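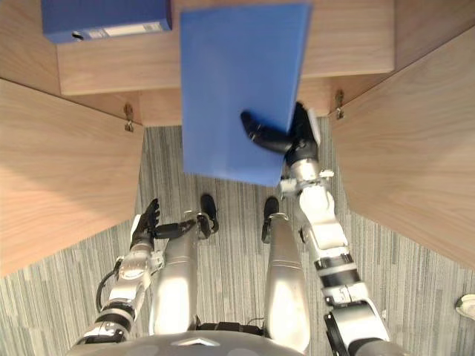 Midato, the small software team in Brernska that has spent the better part of two years teaching humanoids to tidy offices, released version 6 of its grasp and reach planner on June 21, 2020, and anyone who has ever wrestled with a crowded cupboard will understand why they're pleased with it. The planner is called Zulu, and its job is to work out how an arm, a hand and everything attached to them can share a tight space with doors and shelves. Flat things have always been the hard part. With a blue board held up by its right edge, one long finger laid across the front, the arm has a wide, thin sheet to keep clear of the wooden panels on either side, and the sheet also hides a good part of the cabinet from the head camera. Older versions of Zulu treated whatever was hidden as solid and would often refuse to move at all.

The new release remembers what the camera saw before the object came up, and it keeps that memory for 10 seconds before asking for a fresh look. It also plans for both arms together, so the idle one is given a place to wait (and a sensible one, the team is happy to report) while the other does the reaching.

Midato says the planner was run through roughly 3000 simulated shelf tasks before it went anywhere near real furniture, with binders, folders, trays and a good many awkward door angles thrown in. Planning is slower when the hinges are close to the hand, and the release notes are quite open about that - a fix is promised, though no month is given.

Zulu 6 works with Militz, the team's free viewer for replaying planned motions, which has picked up a timeline and a much friendlier way of marking near misses. Existing users will need to redo their hand calibration after updating, and saved shelf maps carry over without changes.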